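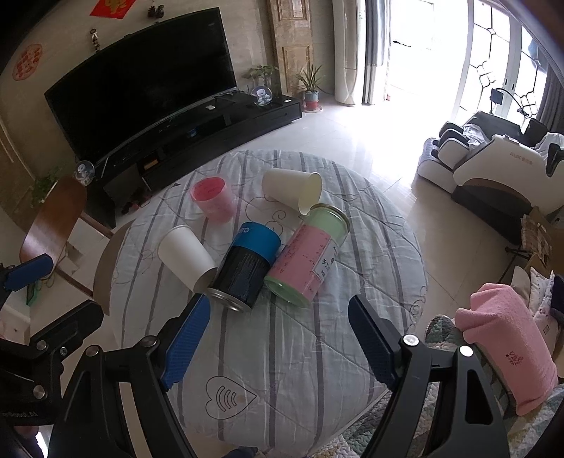

Response Times at a Part-Time Fire Station
Student project report by Zhenhua Mao
August 16, 2026

1. Background
Kurness is a town of 4,000 people with one fire station, staffed by on-call crew who have other jobs. When a call comes in, their pagers go off and they drive to the station before the engine can leave. My project looked at how long that step takes and whether the time of day makes a difference.

2. Method
The station gave me its log for April, with addresses removed. It listed 11 calls. Two were cancelled before the engine left and I took them out. For each of the others I noted the time of the page, the time the engine left and the time it arrived. I also spoke to the watch manager, Mr Sepúlveda, about how the rota works.

3. Results
Turnout was slowest on weekday mornings. Most of the crew work at the Griltero packing plant on the far side of the level crossing, and a closed barrier can hold them up. Evening and night calls were quicker, even though people were coming from bed.
The longest journey was to a chimney fire at Gelau, where the last 900 metres is a single-track lane. The engine had to wait for a tractor to reverse out. The crew from the next station got there first.
False alarms took as long to turn out for as real fires. The crew are not told which is which.

4. Problems
One month is a short period, and spring is quiet. The log is filled in by hand and some times had been rounded to the nearest five minutes. I left these in, so the weekday figures should be read with care.

5. Further work
I would like to repeat this with a full year of calls and compare Kurness with a station that has a day crew. Mr Sepúlveda has agreed to ask for the older logs, which are kept at headquarters.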